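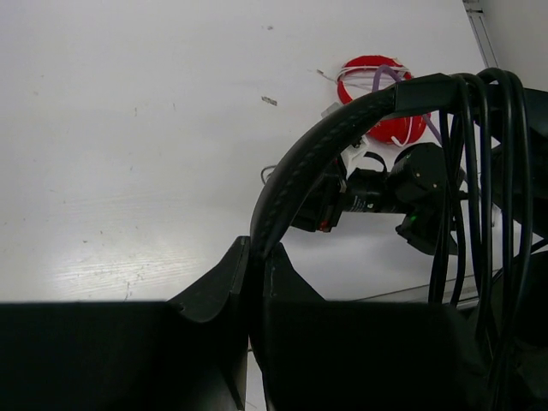
The second stretch of the Trundex work has gone mostly into the planner, and I am glad to say it is in a much happier state than when I last wrote to you in July. You will remember that Lukeo, our motion software, used to treat each arm as though it ended neatly at the fingertips. With a thick braided bundle looping up and round beside the gripper, that was never going to be good enough, and Leonie Mudgway has now given the cables a proper shape of their own in the collision model. It is a generous shape, I admit, and it makes some reaches slower than we would like, but the planner no longer suggests paths that take the wrist straight through its own wiring.

Dirk Voß has meanwhile been rebuilding the part that decides which arm moves first. We ran 603 planned handovers in simulation with the old code and the new, and the new one found a usable path in 411 of them without asking for a second try. The old one managed nearly half. Dirk would like me to mention that the remaining failures are mostly one fault, a timeout in the grasp search, and he has a fix half written.

On the table itself we have moved on to headphones, which are lovely awkward things to plan for. One arm holds a pair by the headband while the other comes in towards it, and the cords hanging down are exactly what our perception code finds hardest to outline.
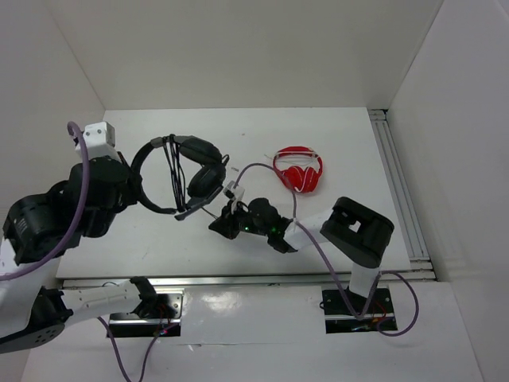
Will the cable work delay the handover release?

We expect it to cost us 3 weeks, which we can absorb by leaving the new logging screens until after the release. Kerstin Tiedemann has agreed the change with the Tinico side, and the budget stays as it was.

Next come the timeout fix and a set of 40 trials on the real arms, and I shall send you the logs as soon as they are tidy enough to read. Thank you, as ever, for your patience with us!

Print this page
E-mail this page

Recent reports
Lukeo: first notes on the cable model
Trundex progress report, July
Grasp search timeouts: what we know so far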